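Catégorie : Supports de cours > Entretien du linge > Module 2

Séance 2 — Plier la maille

Formatrice : Tala Dabbas. Prévoir un pull par personne et une surface plane assez large. À la maison, le lit fait convient très bien.

Un tricot se range plié. Sur cintre, le poids tire sur les épaules et le corps s'allonge. Les mailles fines supportent un pliage serré, les grosses mailles demandent un paquet plus souple.

Déroulement :
1. Poser le pull à plat, devant contre la surface, et lisser à la main du col vers le bas.
2. Rabattre une manche, puis l'autre, en les couchant le long du corps.
3. Ramener les côtés vers le centre.
4. Remonter le bas vers le col, en deux ou en trois selon l'épaisseur.

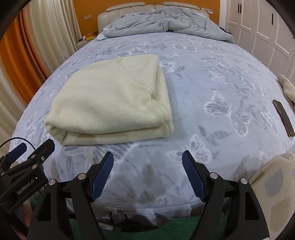 Fig. 1 — Pull crème plié, posé sur le couvre-lit. Sur un bord, les côtes se superposent ; une épaisseur du dessous dépasse.

Quand une couche dépasse, on rouvre le dernier pli et on recommence à partir de là. Inutile de tout défaire. Les coutures en relief marquent les pièces voisines si la pile est trop haute : pas plus de 50 cm sur l'étagère, les pulls lourds en bas.

Pour lundi : plier deux pulls d'épaisseur différente et noter la largeur obtenue. La fiche de Rami Khoury sur le lavage de la laine sera distribuée en début de séance.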